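Noreck Wants 2,700 Ways to Clear a Table Before Its Robot Tries One

By Maribeth Maglaya

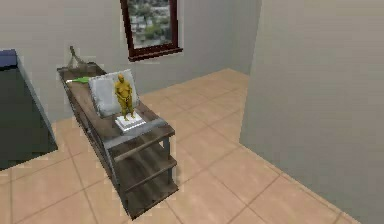

A table from one of Noreck's simulated rooms, with the golden figurine the staff have come to know well. Render: Noreck

2020-09-07 – The hardest-working employee at Noreck this summer has been a naked golden gentleman on a white pedestal. He has been picked up, put down, nudged, dropped and, on one afternoon in July, sent through a wall. He does not exist, and so he has not complained.

The figurine lives in a simulated room, where Noreck is gathering examples for a learning system it calls Geser. The idea is that people steer a virtual robot through household chores on a screen, the computer saves every movement, and Geser studies the results until it can do the chores by itself. The company wants 2,700 finished examples before the software is allowed near a real arm and a real shelf. It has a little over 2,000.

"People think we're building a robot," said Leonora Evangelista, who runs the collection work. "Mostly we're moving one statue."

The rooms are assembled from a library of scanned and modeled objects, and the library has its own ideas about decorating. One long wooden table on a tiled floor holds the figurine, a gray square thing like a cushion, a slender green item with a white tip and, at the far end, something thin and branching. Evangelista said the mixture is deliberate. A system that has only met coffee mugs, in her experience, will treat everything else as a coffee mug too.

Each example begins with a written instruction, such as moving the figurine to a lower shelf or laying the cushion flat. An operator then has to carry it out with a hand controller. A good run takes under a minute. A bad one can take a good deal longer and usually includes language that is not saved with the file.

Noreck has five operators on the job, working two to a shift with one floating between them. They sit in a rented office in Prakham, above a tile showroom whose owner has asked more than once when the robot is arriving. New hires get two days of practice, most of it spent learning that a virtual gripper has no sense of touch and that neither, for these purposes, do they.

The figurine is a favorite test because he is awkward. His head is small and smooth, his middle is generous, and his hands are folded in front of him where they offer nothing useful to hold. Operators have split into those who go for the shoulders and those who go for the base. Evangelista keeps both kinds of run and declines to say which camp she belongs to.

Failures are kept as well, in a separate folder. The July incident, in which the figurine left the room at high speed after a collision setting was typed in wrong, is in there under the name "vacation." It will not be used for training, but it has been watched more than any other clip the company owns.

Not everybody is sure the approach will carry over to real furniture. Simulated objects tend to slide too easily or not at all, and the pictures are coarse – fine for a shelf, less fine for anything with a thin edge. Noreck's answer is to vary everything it can. The weight of an object, the grip of its surface and the light in the room all change from one example to the next, so the same shove may tip the figurine in one run and barely bother him in another.

The first physical trials are planned with Jaiswal, a small furniture rental business that would like help with checking and clearing returned shelf units. Jaiswal has promised a table. It has also asked, in writing, that nothing breakable be placed on it for the time being.

Noreck has ordered a plastic copy of the figurine for the occasion. The first one came back from the printer with no feet and is holding down papers on Evangelista's desk until the replacement gets there.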